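List: Virnwood house upkeep
Subject: Re: upstairs bathroom, toilet brush and ring at the water line
Time: 9:16

> Could somebody write down how the upstairs toilet is supposed to be
> done? I used the Stonum gel last week and let it sit 4 minutes like the
> old sheet says and the ring at the water line was still there after I
> flushed. Also the sheet says to put the brush back in its holder and we
> don't have a holder. Is the cream bucket for that, or is it the trash?
> I don't want to drop a dripping brush in the wrong thing.

The old sheet was written for the downstairs toilet, so ignore it for this one. The two toilets are different makes and the downstairs bowl is a lot shallower.

Four minutes is too short for the gel. The Stonum bottle we have now needs 16. Squeeze it up under the rim all the way around and go do the sink and the mirror while it sits. Then brush the rim first, work down to the water line, and spend most of your time there. Push the brush down into the drain opening a few times at the end. Flush with the brush still in the bowl so it gets rinsed.

Lift the seat and do the underside of it too. The rubber bumpers collect grime and a rag gets around them better than the brush does. Leave the yellow sticker under the lid alone. I tried to take it off in March and it only got gummy at one corner, so I pressed it back down.
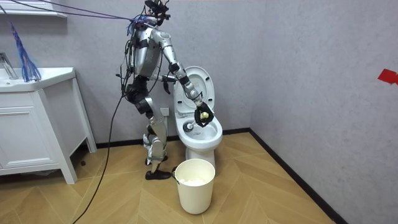
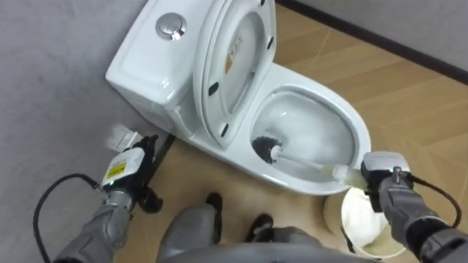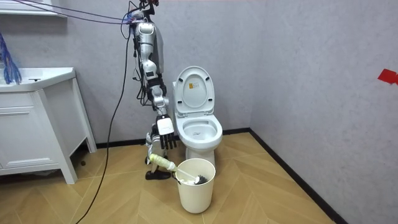

Page last changed: March, 9:40

On the bucket: the cream one by the toilet is for the brush. It gets a white liner, and the liner gets changed when the rest of the trash goes out. Knock the brush against the inside of the bowl before you move it over, otherwise you get drips on the floor, and that floor does not like standing water. The trash is the one with the lid, out in the hall.

If the ring is still there after the full wait, don't go at it with scouring powder. Turn off the supply, flush to get the level down, lay paper towels soaked in white vinegar along the line and leave them for an hour or so. I did that in the fall and most of it came off. What was left took a second round. Please don't do the vinegar on the same day as any cleaner with bleach in it. The Stonum is fine, I checked the label, but the Qiu spray under the kitchen sink does have bleach.

We have 9 liners left on the roll. Evach had the brush heads by themselves when I was in there last, so when this head goes flat we can replace that part and keep the handle. I'll get a second one for downstairs if there is money left in the jar.

I'll retype the sheet and tape it inside the closet door. If you have other changes for it, send them to the list before I print it.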